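How to Sign Up to Speak at a Board of Trustees Meeting

The Grarley College board sets aside part of every regular meeting for public comment. Students, staff and district residents can all use it.

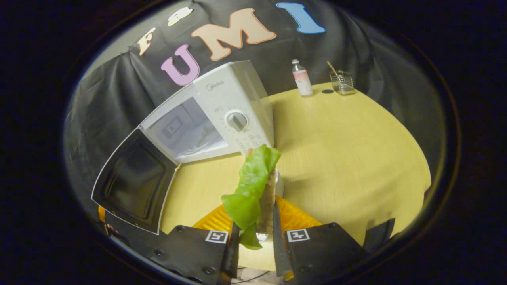
You do not need to be an expert on the budget to speak, but you do need to get on the list ahead of time.

Step 1. Find the agenda

Agendas go up on the board page four days before each meeting. Look for the item number next to the topic you care about. Tuition and fees usually fall under Finance. Dining, housing and parking fall under Campus Operations.

Step 2. Fill out the speaker card

The card is online, and paper copies are kept in Room 303 of Herrera Hall. Give your name, your connection to the college and the item number. If your topic is not on the agenda, write "general comment" in that box. Cards are due by noon on the Wednesday of the meeting.

Step 3. Write out what you want to say

Each speaker gets three minutes. Read your comment aloud with a timer at least once – most people run long the first time. Put your request in the first two sentences. If you plan to quote a figure, note the page of the budget book it came from.

Step 4. Send handouts early

Bring 12 copies of anything you want the trustees to read, or email one file to the board secretary, Ulises Lagos, by the same noon deadline. Slides are not allowed during public comment.

Step 5. Check in

The meeting is in the Drindmont Room, second floor. Check in at the table by the door before the meeting is called to order. If your name is called and you are out of the room, you move to the end of the list.

What to expect

Trustees do not usually answer during public comment. They may ask staff to follow up with you, so put a working email address on your card. General comments come last and can run late in September, when the fall fee items are heard.

If you cannot attend, send a written comment through the same form. It is added to the meeting record but not read aloud.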